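Plarnus (film)

By the Film Desk
November 21, 2019

Plarnus is a mystery film set during a chess congress in the fictional lakeside town of Bernavico. It was produced by Ledesma Pictures and distributed by Hulstead Releasing. The story takes place over a single weekend in August, when the death of the tournament's chief arbiter leaves the remaining guests of a resort hotel under suspicion. The title is the name of the hotel.

The film belongs to the tradition of the closed-circle whodunit, in which a limited group of suspects is kept in one place until the crime is explained. It departs from that tradition by having no detective. The inquiry is carried out by the hotel's night clerk, who has no legal authority and who is suspected for much of the second half.

Plot

The chief arbiter of the Bernavico congress is found dead in the hotel library on the evening before the final round. A landslide has closed the only road to the town, and the police cannot arrive until Sunday. The organizers decide to play the last round as planned, partly to keep the guests together and partly to protect the prize fund.

The night clerk notices that the score sheet from an adjourned game has been replaced with a copy. The original records 9 moves that do not appear in the version handed to the players. Suspicion falls in turn on the defending champion, a retired opening analyst, the hotel's owner and a journalist who registered under a false name.

In the final act the clerk arranges for the adjourned game to be replayed in the dining room in front of all the guests. The analyst corrects a move before it has been made on the board, showing knowledge that only the person who removed the original sheet could have. The arbiter, it emerges, had learned that the adjourned position was agreed in advance and intended to cancel the result. The film closes with the road reopening. The clerk's own part in hiding a letter from the police is left unresolved.

Production

The screenplay went through several drafts under the working title The Sealed Move. Early versions were set on a passenger ship, and the change to a hotel was made for reasons of cost. Ledesma Pictures announced the project as the first of its features to be shot mainly on a single standing set.

The hotel interiors were built on one stage, with the library, lobby and dining room connected so that characters could be followed from room to room in unbroken takes. Exterior scenes were filmed later at a lake resort outside its busy season. The production used 2000 feet of painted backdrop for the views through the hotel windows.

The chess positions were composed for the film. Each game shown at length is legal from the first move to the last, and the adjourned game can be reconstructed in full from the dialogue and the visible score sheets. The cast rehearsed the moves separately from their lines for two weeks before shooting began.
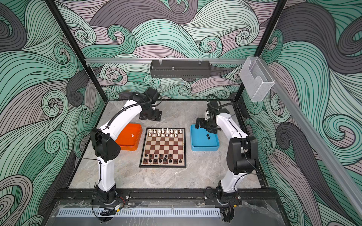

A viewer writing to the distributor as Rookfile said that the replayed game was the best part of the film and the landslide the weakest, and asked whether the complete score would ever be printed. Hulstead Releasing later included it in the program sold at theaters.

Music

The score is written for string quartet and piano. Most scenes of actual play have no music, and the ticking of the tournament clocks was recorded separately and mixed forward. A waltz heard on the lobby radio in the opening minutes returns in altered form during the confession.

Release

Hulstead Releasing opened the film in a small number of theaters before expanding it over the following month. It was shown in 3000 seats on its first evening, of which all but a few were sold. An early cut had included an epilogue at the police station. This was removed after test screenings, and the theatrical version ends at the hotel gates.

Reception

Reviews were generally favorable. Critics praised the construction of the mystery and the decision to place its main clue in plain view during the first half hour. Several noted that a viewer with no knowledge of chess could follow the solution, as the evidence depends on who had seen the paper and when.

Less favorable notices found the middle section slow and the journalist's storyline underdeveloped. Opinion was divided on the ending. Some reviewers considered the clerk's concealed letter a loose thread, while others regarded it as the film's real subject and pointed to the earlier scene in which the clerk sorts the guests' mail.

Home media

The home edition contains the theatrical version, the deleted epilogue and a short feature on the building of the hotel set. A numbered edition of 3386 copies was issued with a facsimile of the missing score sheet.

Contact the editors | Copyright 2019, all rights reserved | Back to top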